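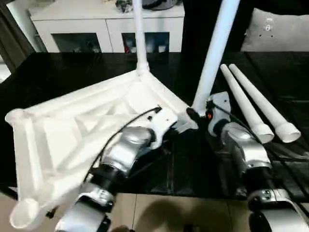 Zoila Paucar had walked past the Holtar Gallery for two years, and tonight she was finally inside it, with her own painting on the wall!

"It's crooked," said Vilmos.

"It isn't!" She tipped her head. "Okay, a little. Leave it, I love it."

Gladys Huaranga came over from the print racks, beaming, a sheet of red dots in her hand. "The big blue one. Nine hundred, yes?"

"Somebody asked?"

"Somebody paid." Gladys pressed a dot beside the frame, and Zoila laughed so loudly that the whole room turned around (even the man asleep by the coats).

"Now can I straighten it?" said Vilmos.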